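February, notebook, bench by the curtains
Starodthorpe

Well, that was a morning. Writing this up while the kettle's on, before I forget which order it all happened in (and before I talk myself into thinking it was less daft than it was).

Short version for anyone skimming: the left finger on the hand-held gripper started slipping on its mount, I didn't notice, and I carried on recording sandwich demos with it. The whole of session 2 is suspect. Please don't train on it until I've marked it up properly!

Longer version. First session went fine. Bread, meat, lettuce, bit of sauce, all the usual, and the finger tracking looked lovely when I scrubbed through it. Then I stopped to swap the battery pack on the logger, and I think I put the gripper down on its left side, quite hard, on the edge of the trolley. I remember the clunk. I remember thinking "that's fine". Sigh.

Session 2 felt a little off from the start, with the grip closing a touch late, but I put it down to cold hands. The ham kept sliding out sideways when I lifted it and I kept blaming the ham. 40 demos in, I went for the toast, squeezed, and the left finger rotated on its mount and just stayed there. The slice dropped half in and half out of the slot. The toaster is only a prop for these runs and isn't plugged in at the wall, thank goodness, but I had my other hand right over it by then out of sheer reflex, and that's the bit I want to write down. If it had been live I'd have grabbed hot metal without thinking. So, new rule for me and for anybody else using this bench: plug out and lying on top of the bench where you can see it before the first demo, every time. I've written it on the tape by the socket as well.

Back to the finger. Pulled it off over lunch. The two screws holding it to the housing had both backed out, one nearly all the way, and the hole behind the worse one has gone oval. My guess is the knock started it and then all that squeezing did the rest. We never put any threadlock on those, I checked the build notes and there's no mention of it (my notes, so my fault, fair enough).

What bothers me more is the data. The opening width gets worked out from the markers on top of the housings, and the housings were moving perfectly happily. It was the finger past the housing that was wandering about. So the numbers say the gripper closed on the ham and the video says it closed on a bit of air next to the ham. The Vamer checker passed every single run, because all it asks is whether both markers are visible and the width is sensible, and they were, and it was! I do like that checker but it can't see a loose finger and I'd been treating it as if it could.

Went back through the video by eye after lunch. The first frame where I'd swear the left tip is sitting wrong is 1,767 in the fourth run, which is miserably early. Before that I honestly can't tell. I'm going to bin the lot and redo it, I'd sooner lose an afternoon than have the arm learn to pinch next to things.

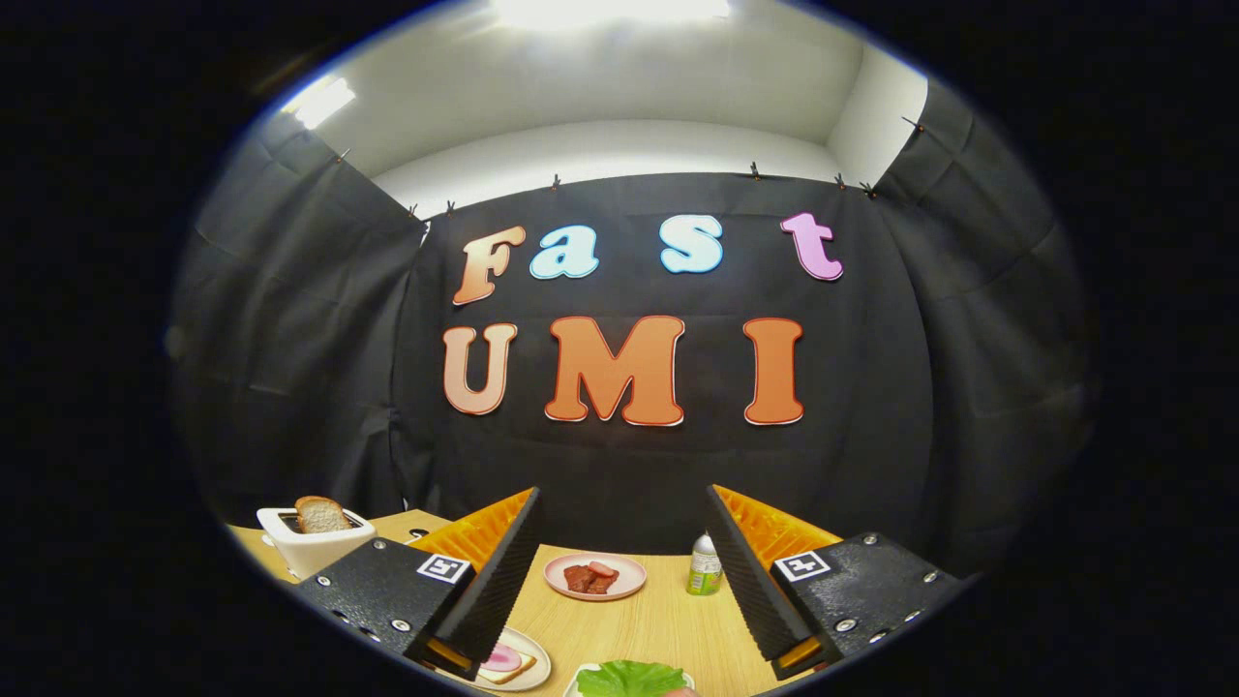 Sandwich bench, gripper camera view, with the bread in the toaster.

Fix for now: spare finger on, fresh screws, a dab of threadlock, left overnight to go off. I've drawn a line in white paint pen across each screw head and on to the block so we can see at a glance if one has turned. Did the right side too while I was at it.

Things still to do:
- Ask Zhuravel whether they can print the housing with metal inserts. The plastic threads were never going to last.
- Add a squeeze test at the start and end of each session, closing on the steel gauge block and comparing the reading with the first one of the day. Takes no time at all and would have caught this.
- Move session 2 into the quarantine folder and put a note in with it.
- Put foam on that trolley edge, and a proper cradle for the gripper so it isn't being plonked down any old how.
- More lettuce. The stuff in the fridge has had it.

If the paint lines are still straight tomorrow I'll start again with bread only and work up to the ham.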